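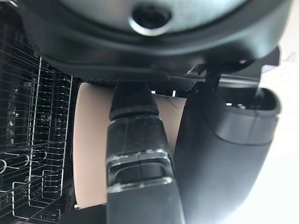
Greige and other things I was sold

Every few years somebody decides what color my walls should be, and I am supposed to find out from a rack of little cards at the hardware store. Right now the answer is gray. It has been gray for so long that I've started to wonder who is buying all of it, and then I go over to a friend's place and there it is, up the stairs and around the bathroom.

The claim is that gray is neutral and "goes with everything." I don't buy it. I painted our back bedroom in a Zova gray called Morning Harbor and it went with nothing we owned. The oak dresser turned orange. The curtains, which I had always thought were white, turned out a sort of old-tooth yellow. On the card it was a soft gray. On the wall at four in the afternoon it was lilac, and my wife asked if I'd done that on purpose.
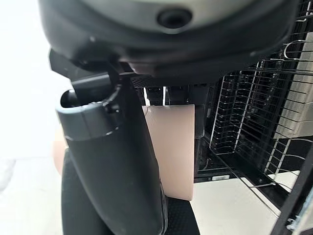 Paint people will tell you the problem is undertone, and that you should have bought the sample pot. I did buy the sample pot. I bought several, and what I learned is that gray is whatever the light says it is. Even one dark gray thing won't sit still: look at how the curved casing up top has a lighter band across it and goes nearly black underneath, and I'd bet the maker has one color name for the lot. Now stretch that over four walls and a ceiling and ask me again why the sample didn't help.

Then there's resale. A realtor told my neighbor Yiğit that gray walls would help him sell, so he covered a perfectly good yellow kitchen. The house took all spring to sell anyway. First thing the buyers did was paint the kitchen. Yellow, a bit brighter than his. I'm aware one kitchen is not a study, but I've never been shown the study that says otherwise either.

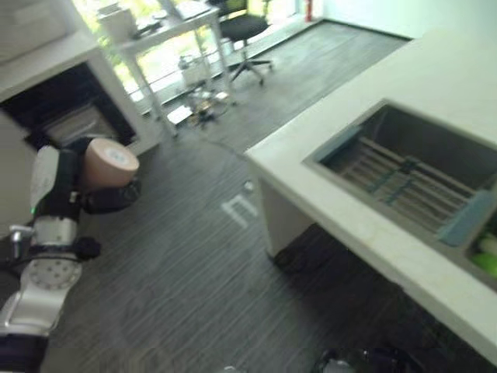
by Enda Doherty | Nov 25, 2018 | filed under House, Complaints

So I went the other way and repainted the bedroom in April, in a plain green with a dull name. Two coats, $87 with the new roller and the tape, which is more than I wanted to spend on fixing something I'd already paid for once. The second coat was probably not needed. The can says two coats, but then the can would.

I don't think green is the answer, by the way. In ten years somebody will be writing a post like this one about green, and the same magazines will be telling us that a nice warm gray makes a room feel calm. Şükran, who is more patient than I am, says I should stop reading them. She also picked the green.

If you're standing at the rack this week, take the card outside, then take it home and hold it next to the ugliest piece of furniture you plan to keep. I haven't tried this with blue.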